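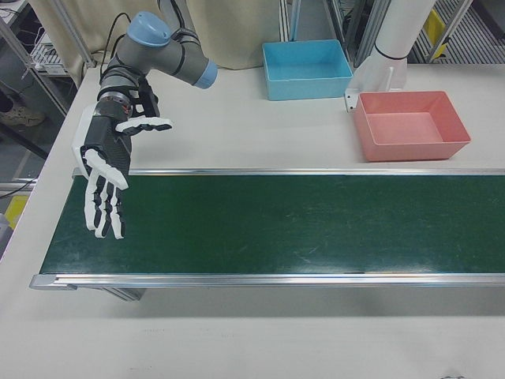

Open day at Flomgate College: what we saw and what we didn't

Posted 2020-06-30

We went to the Flomgate open day with a fairly simple list of questions. Our eldest starts Year 7 next year and the school is one of two within a bus ride of home. The other one doesn't hold an open day at all, just a phone number and a form, and after this visit I'm not sure that's the worse approach.

You book a time slot online and get a sticker at the gate. Our group had 17 parents in it and no kids apart from ours and a toddler. Two Year 10 students led the way. They were polite and well drilled, and when I asked one of them what she would change about the place she looked at the teacher before she answered. She said the canteen queue.

First stop was the hall, for the principal's talk. It ran for half an hour and I wrote down very little. There was a lot about "the whole learner". The awards boards along the side wall got a good long mention, with the dux names going back decades in gold paint. I've got nothing against prizes. But one child per year goes up on that board, and I wanted to hear about the kid in the middle of the class who is doing all right in English and sinking in maths. When another father asked about that, he was told every student has a learning plan. He asked who writes it. The answer was that it's "a shared document".

Then the Desmet Scholarship, which takes up a full page of the brochure. It's worth $1,000 a year and there are 2 of them for each intake. That's real money for a family and I don't want to sneer at it. The selection test costs $85 to sit though, and I couldn't find anyone who would say how many children sat it last October. If it's a lot, the scholarship may well be paying for itself.

The classrooms were better than I'd expected. Good light, desks in decent nick, student work on the walls that looked like children had done it. I read a few of the history essays pinned up outside the library and they'd been marked properly, with comments in the margins and spelling fixed. That did more for me than anything said in the hall. The library itself is small but it has a librarian, full time, and she was the only staff member all morning who told us what the school is short of (fiction for boys who have stopped reading, mostly, and shelving).

Arkix is the online portal where homework, marks and messages go. We were given a demonstration on a big screen using a made-up student who was getting As in everything. I asked to see what it looks like when a child is behind and the staff member couldn't bring one up. Parents can log in at any hour, apparently. Whether teachers are expected to reply at any hour is a question for them, and I hope somebody has asked it.

Uniforms come from Fultex and only from Fultex. The blazer is compulsory in terms 2 and 3. The price list wasn't on the table, but a mum behind me had it on her phone and there was a bit of a silence while it got passed along the row. There is a second-hand shop, open one afternoon a fortnight, and it should be on the tour. It wasn't.

Class sizes: I was told "mid twenties". The timetable on a door said 29.

We had 5 minutes at the end for questions, which is not enough, and the sausage sizzle had already started by then. I've emailed mine in: the test numbers, how maths support works in practice, and how many Year 7 teachers from last year are still there. I'll add the answers if I get them.

Our son liked the oval. He's still undecided, and so are we. Enrolment forms have to be back before the end of next term, and they want a deposit with them.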